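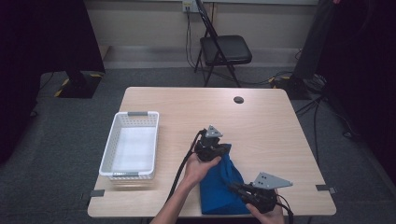
Sorkthorpe Footpaths Fund: progress to 24/11/2022

The Lovow section is open again, all 700 yards of it, and walkers have already begun complaining about the gravel. We take this as a sign of use.

Spending stands at $3,181 of the $4,000 grant. Drainage took more than planned after October's rain found every low spot we had missed and one we had just fixed. The last 300 yards, down to the mill, still need edging.

The new gate is hung and closes by itself - loudly. A quieter latch is on order. We expect to finish within the grant, provided it stops raining.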